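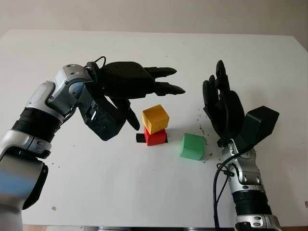

Building blocks are small solid pieces, usually cubes or other simple shapes, sold as toys for stacking and sorting. They are among the oldest kinds of toy still in everyday use, although how old is a matter of dispute. Popular histories often trace them to the ancient world on the strength of small shaped pieces of wood, clay or stone found in graves and house ruins. Few of these finds come with any sign of who used them or how, and many could as easily have been weights, game pieces or offcuts.

Blocks are credited with a long list of benefits, including better math scores, stronger language skills and longer attention spans. Some of these claims have support. Many others come from sales material, or from small studies that have been repeated more often than they have been checked.

Materials and forms

Most blocks are made of wood, plastic, cardboard, foam or cloth. Hardwoods such as maple and beech are preferred for classroom sets because they dent less and keep their edges. Sets described as "unit blocks" are cut so that the longer pieces are exact multiples of a base piece. Alphabet sets normally have 26 letters, spread over a smaller number of cubes with pictures or numerals on the remaining faces.

Plain cubes are the simplest form. The friction between two faces matters more to a stack than most buyers expect, and a thick coat of gloss paint can make a cube noticeably harder to build with. Makers rarely mention this. The word "natural," common on packaging, has no fixed meaning and may be applied to wood that has been dyed, oiled or sealed.

Claimed benefits

Spatial skill

The best-supported claim is that children who play with blocks tend to do better on tasks that involve turning or fitting shapes. The link shows up often enough to be taken seriously. Its cause is less clear. Children who already enjoy this kind of task may choose blocks more often, and homes with large sets may differ from other homes in many ways that have nothing to do with toys.

The Drakbridge trial, which is widely quoted in parenting guides, followed 189 children who were given either a set of cubes or a set of picture books. The block group scored higher on a copying test at the end. The test, however, asked children to copy patterns using cubes of the same kind they had been given to take home, so the result may show little more than practice. No later follow-up of the group was published.

Language

Claims about language are weaker. They rest mainly on surveys in which parents reported how many words their children used. Parents who had been told that blocks help speech may well have listened harder for it. Where gains have been found, they seem tied to adults talking with the child during play, and it is hard to see why blocks should do this better than cooking or a walk to the store.

Creativity

There is no agreed way to measure creativity in young children. The Nautiyal Scale, used in several classroom reports, awards points for the number of different structures built in a session, with a top score of 80. Critics have pointed out that a child who spends the whole session on one careful tower scores close to the bottom. Reports using the scale have also tended to leave scoring to the same teachers who ran the play sessions.
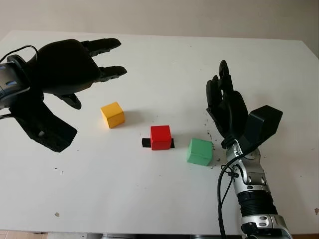
Stages of block play

Teaching manuals commonly divide block play into stages, beginning with carrying the pieces around and moving on to rows, towers, bridges and enclosures, with named buildings near the end. The order is a fair description of what many children do. It is a poor timetable. Children skip stages, return to earlier ones and vary widely in age at each step, and a child's familiarity with the particular set makes a large difference. Charts that match each stage to an age in months give an impression of precision that the underlying observations do not bear out.

Commercial claims

The market for educational blocks is crowded, and prices for sets of similar size vary a great deal. Fernidon, a maker of premium classroom sets, has advertised its larger collection as offering "up to 400 ways to learn." The figure was never explained, and appears to refer to pairings of pieces. The phrase was later dropped from its catalog.

Ninness, a rival brand, sells cubes in graded weights and says that these train the hand for writing. Handling small objects does involve some of the same muscles as holding a pencil, but the same can be said of buttons, spoons and pebbles. No published comparison has tested the weighted cubes against ordinary ones.

Safety

Small cubes can be a choking hazard for children who still put objects in their mouths, and age labels should be followed. Chipped paint is a concern mainly with old or unlabeled sets. Wooden blocks should be wiped with a damp cloth; soaking can make them swell and split. Special cleaning sprays sold for wooden toys have not been shown to work better than mild soap.

See also

Construction toy
Jigsaw puzzle
Shape sorter
Spatial ability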